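The Laundry Lesson
Vukčević
7/9/24

The brochure for the Skullora handheld gripper kit promises that anyone can teach a robot to tidy up in an afternoon. I have lived with people for decades without managing to teach any of them that, so I asked Teveria, the firm that makes it, for a try.

What you get for 460 pounds is a case, two plastic grippers with triggers, a printed set of marker tags and a manual that has plainly been translated twice. You squeeze the trigger, the jaws close, and the software keeps a record of what you did and where your hand was when you did it. Do the same job often enough and the record becomes a lesson. A robot arm wearing the same sort of jaws is then supposed to have a go by itself. The arm is extra. The arm is a great deal extra.

Setting up took me most of a morning, largely on account of page 117, which tells you to calibrate the left unit before the right one and is followed by a page telling you the opposite. I went with the second page. The helpline agreed with me, after a pause.

Then comes the work, and the work is towels. Teveria suggests starting with cloth, on the grounds that if a machine can cope with a towel it can cope with most things. A mug stays mug-shaped while you think about it. A towel has other plans. You pinch a corner, lift, find you have pinched the middle, put it down and start again, and all of this is faithfully saved for the education of a robot. 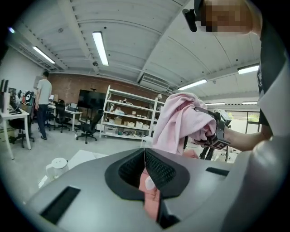
The Fudarden starter course, sold separately, asks for 737 of these attempts before it will call a task learned. I gave up well short of that, with a sore thumb and a new respect for anyone who works in a hotel. The trigger could be lighter. The grip is made for a bigger hand than mine, and version 2 of the software still likes to ask whether you are sure.

I did come to like the thing, though. The jaws hold cloth better than I expected, the tags were picked up without fuss, and by the end I could fold a hand towel with it nearly as well as I can without it. Teveria says a smaller grip is coming in December. My thumb and I will wait for that one.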